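生活環境論 第6回 配布資料
浴室・洗面所の湿気と換気

担当:Nandi Sibiya

1. 今回の範囲
前回は居室の結露を扱った。今回は水まわりの湿気について、発生源、排出の経路、素材ごとの水分の持ち方を順に見る。教科書は第4章の後半にあたる。計算問題は次回に回す。

2. 相対湿度と絶対湿度
相対湿度は、その温度の空気が含みうる水蒸気の最大量に対する割合である。同じ量の水蒸気でも、温度が下がれば相対湿度は上がる。入浴後に浴室の扉を開けると、湿った空気が温度の低い洗面所に流れ、壁や鏡の表面で露点を下回ることがある。
レポートではこの二つの混同が多い。数値を書くときは、どちらの湿度か必ず明記すること。

3. 換気の経路
換気扇は空気を出す装置であり、入る側の隙間がなければ風量は出ない。扉の下部のすき間やガラリが給気口の役割をする。ここをマットなどでふさぐと、運転音は同じでも排気量は落ちる。
窓がある場合も、換気扇のすぐ横の窓を開けると空気がその間だけを回り、部屋の奥に湿気が残る(短絡)。給気は換気扇から遠い位置でとる。

4. 布類の乾燥
布の乾く速さは、表面積、周囲の湿度、風の当たり方で決まる。パイル地は糸の輪が水を抱えるため、同じ大きさの平織りより多くの水分を持つ。重なった部分は内側に湿った空気がたまり、外側が乾いても水分が残りやすい。

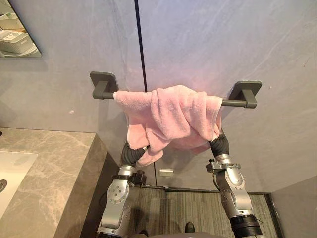

図1 壁付けのタオルバーにかけたタオル。布が寄って重なっている。

バーにかける場合は、幅いっぱいに広げ、前後の長さをずらすと重なりが減る。二本のバーに渡してかける方法もあり、間に空気が通る。壁とバーの距離が短いと、壁側の面は乾きが遅い。

5. 簡易測定
乾燥の進み方は重さで追う。乾いた状態の布を279 gとし、水を含ませて軽く絞った直後が500 gであれば、含んでいる水は221 gである。以後は一定の間隔で量り、減少分を記録する。
記録用紙には次を書く。
・測定開始時の室温と相対湿度
・換気扇の運転の有無
・布のかけ方(広げる、二つ折り、丸める)
・はかりの最小表示
縦軸に残りの水分量、横軸に時間をとる。初めはほぼ直線で減り、途中から傾きがゆるくなる。傾きが変わる点をグラフに印で示すこと。

6. カビとの関係
カビの生育には水分、温度、栄養が関わる。浴室では石けんかすや皮脂が栄養になる。温度は人が快適な範囲と重なるため下げにくく、対策は水分と汚れの除去が中心になる。目地やシーリング材は水が残りやすく、先に変色することが多い。

課題
自宅または寮の水まわりを一か所選び、給気口と排気口の位置を平面図に描く。空気の流れを矢印で示し、流れの弱い場所に斜線を入れる。A4で一枚、提出は次回の授業開始時。測定の班分けについてはMandla Pillayまで。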